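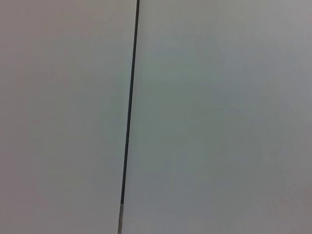 Thulani Tshabalala
Caulk it. Paintable acrylic, wet finger, done in ten minutes. Everybody overthinks these.

osbridge_dad
ok but would you caulk it if it ran top to bottom like that, dead straight more or less? Asking bc mine in the back hallway is the same deal, light gray both sides and a dark line down between. I caulked it in December and it split again before the heat even went off.

Thulani Tshabalala
Then you had dust in there or you used the cheap stuff. Mine's held two winters.

mudpan22
Depends what the panels are. Drywall, you tape it. Some kind of finished wall panel, leave the gap alone, they move. Caulk on a moving joint just tears down one side and then you've got a dark line AND a ragged edge next to it.

OP do you know what's behind it? Knock on both sides. Hollow or solid

greyhallway (OP)
sorry, was at work. Not sure what it is. House is 1990, prior owners redid that wall at some point, no paperwork. Smooth, no grain. Sounds hollow left side, kind of dull on the right. The line bugs me every time I walk by with laundry.

Also am I nuts or are the two sides not the same gray? Left looks warm to me, almost pinkish. Right is cooler. Husband says it's the same paint.

pjk_trim
not nuts, I get pinkish on the left too. Right looks a tiny bit green or blue to me. Could be light though, I wouldnt repaint off a phone screen. Hold a white sheet of paper on each side in the daytime and look again.

osbridge_dad
+1 paper trick. We had that exact argument over a can of Hunilance gray. Same can, two walls, two colors. It was the ceiling bulb.

mudpan22
Or two batches. If somebody redid the wall and ran short they grabbed a second can. Hollow one side and dull on the other makes me think two different jobs anyway. That's where they meet.

Thulani Tshabalala
Or there's a stud near the right side and none near the left. You people want her to open the wall up over a line.

mudpan22
Didn't say open it. Said find out what it is first. A putty knife takes 30 seconds. If it slides in there's a real gap. If it stops dead it's a shadow line or somebody's old caulk gone dirty.

pjk_trim
What about the bottom bit, where it goes lighter? Kinda beige-gray and a little fatter than the rest. Somebody filled that part maybe? Or just catching light different, can't tell.

greyhallway (OP)
huh. never looked down there. Will check tonight

greyhallway (OP)
ok back. Putty knife goes in up high, not far, maybe the thickness of a quarter. Down low it doesn't go in at all, feels kinda rubbery. So I guess filler?

mudpan22
There you go. Someone started at the floor and quit. Pull the rubbery stuff out before you do anything, new won't stick to old.

osbridge_dad
Cover strip. Flat one, paint it wall color, pin it on ONE side only so the other can move. Van der Merwe by the lumber yard sells them primed, mine came from there after the caulk failed.

Thulani Tshabalala
A strip in the middle of a flat wall looks like a trailer – no offense to trailers. Flexible caulk. Clean it first, tape both edges, pull the tape while its wet.

pjk_trim
strip looks fine if you put one at the other end too so it reads as on purpose

greyhallway (OP)
leaning caulk first bc its cheap, strip if it splits. Does the Trurero stuff take latex paint? Tube doesn't say

mudpan22
If it's straight silicone no. Look on the back in the tiny print, or do a dab on cardboard and paint that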